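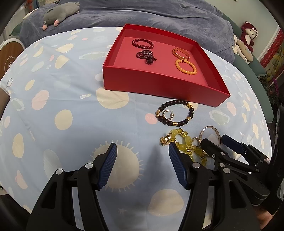
# Ridged or flat pads for small, shiny, tangled items on a hand-held gripper pair?

**bernora_bench**

I am comparing two pad types on a pair of hand-held grippers and would like opinions before I commit to one for a longer run.

The task is sorting jewelry into a red open box tray on a bedspread. Items are bead bracelets, a gold chain-link bracelet, a silver bangle, rings and a small hoop earring. The operator holds one gripper in each hand. Each gripper has two black jaws on a plastic linkage with silver pivot screws, and each carries its own camera looking out past the jaws. The pads I have on now are dark blue and ridged. The other set is flat, same outside size, poured from the softer Plotell compound.

I have run 141 picks so far, all with the ridged pads. What I see:

- Bead bracelets are easy. The ridges fall between the beads and the strand does not roll out.
- The chain-link bracelet is fine if I take it across the links and poor if I take it along them.
- The bangle is fine standing on edge. Lying flat, it needs the second gripper to tip it up.
- Rings and the hoop earring are the problem. A ring lying on the cloth gets pinched together with a fold of the bedspread, and the fold comes up with it. When the jaws are opened the ring often stays in a groove between two ridges.
- The multi-strand garnet bracelet tangles. I can lift it, but a loose strand tends to hang over the jaw on release.

I also have a question about the surface. The bedspread is light blue with large cream, pink and green dots. The rings and the earring lie on a busy print, and I am not sure the camera gives me enough contrast for a model to learn from. I could put down a plain gray mat, but the point of the exercise was a soft, printed, household surface.

So: flat pads, ridged pads, or one of each? And should I keep the bedspread?

The motion is being logged through a Yimyam controller board, one per hand, and jaw opening is read from the linkage, not from the pads. If pad thickness changes, the closed position changes with it. I have not found a clean way to deal with that either.

---

**linkage_and_pin**

I went through the same comparison last July with buttons, washers and paper clips. Different items, same two failures.

Ridged pads hold by shape. They work when the item is as large as the ridge spacing or larger. A bead bracelet qualifies. A thin ring does not, and it drops into a groove, where the pad grips it on two edges and keeps it. You are describing exactly that. Softer material makes it worse if you keep the ridges.

Flat pads hold by friction and by how far the material gives. On a thin ring they are better on release and a little worse on lift. On beads they are clearly worse. Round beads roll between two flat faces, and the strand walks out of the jaws if you close off center.

What I ended up with was a mixed pad: flat for the front third, ridged behind it. Small items are taken at the tip and strands are taken deeper in the jaw. It costs you some training time, because operators have to learn to choose the depth, and the first batch of data after the change is uneven. I threw mine out.

I would not run one ridged and one flat pad in the same gripper. I tried it. The item always leaves with the ridged side, so the release is off to one side every time, and small rings end up against the tray wall.

On the cloth fold: check the approach angle before blaming the pads. If the jaws come in low and you close while pressing down, you will gather cloth with any pad. Touch the surface, back off slightly, then close. The fold mostly goes away. With the bangle, use the second gripper to tip it as you are doing. That is a good two-hand demonstration and I would keep it in the set.

For the closed position: close each gripper fully on nothing at the start of every session and store that reading as zero. Do it again after each pad swap. Do not correct it later from a measured pad thickness -- soft pads compress, and the number you measure with calipers is not the number the linkage sees.

---

**tallow88**

Get the gray mat. Shiny metal on a patterned bedspread is asking for trouble. I use a Brandach pad set on mine and never had an issue, but I only pick up blocks.

---

**quiet_servo**

I disagree with the mat advice if the final use is in a home. A model trained only on a plain mat may do well on a plain mat and then fail on the first patterned cloth it meets. Keep the bedspread as the main surface and record a smaller plain set to compare against. Then you can tell whether the print or the pad is costing you picks. Right now both could be involved and your 141 picks cannot separate them.

A few settings to look at:

1. Fix the exposure. Silver and gold will throw bright spots as the wrist turns, and automatic exposure will darken the whole view each time. I set mine so the metal just stops clipping and accept a dim background.
2. Log at the same rate on both hands. If the two boards run from separate clocks, tap the two grippers together at the start and line up the streams from that.
3. Keep a note of which items were in view but not picked. With two grippers over a small area, one hand often blocks the other's camera, and a ring behind a jaw is easy to lose when you label later.

On sample size, I would want 900 picks per pad type before drawing a conclusion about rings, and 1,000 if you mix surfaces. Bracelets need far fewer. The strands either hold or they don't, and you will know early.

For the tangled bracelet, I would log it as its own class. Lift, shake-out and release is a different motion from a plain pick and place, and averaging it in with the others hides both results.

---

**bernora_bench**

Thank you. I tried the touch, back off and close method this afternoon on the rings with the ridged pads still fitted. In 6 tries, no cloth came up. Two rings still stuck in the grooves on release, so the pad is a separate fault.

I will cut a pair of the mixed pads, flat at the front third, and zero both grippers after fitting. Bedspread stays, with a plain set recorded alongside it. Exposure was on automatic. It is now fixed.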